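Teaching by hand, January

I've been moving the arm by remote for most of the month now. The task is picking a wrapped sandwich and I'm up to 40 demos on it, out of the 1,000 I promised Magdy.

My early ones were too fast. I come in slower now, jaws wide open, and I throw out any run where I had to correct twice.
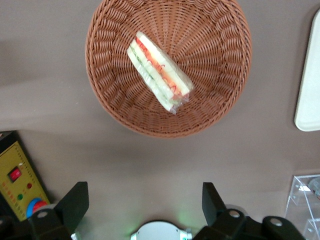

Plastic wrap is still harder to grip cleanly than I expected - I may start a separate set for it next week.

Recent posts
Moving the notes over to Zikby
Prillberg, 2 days
New grips from Jomau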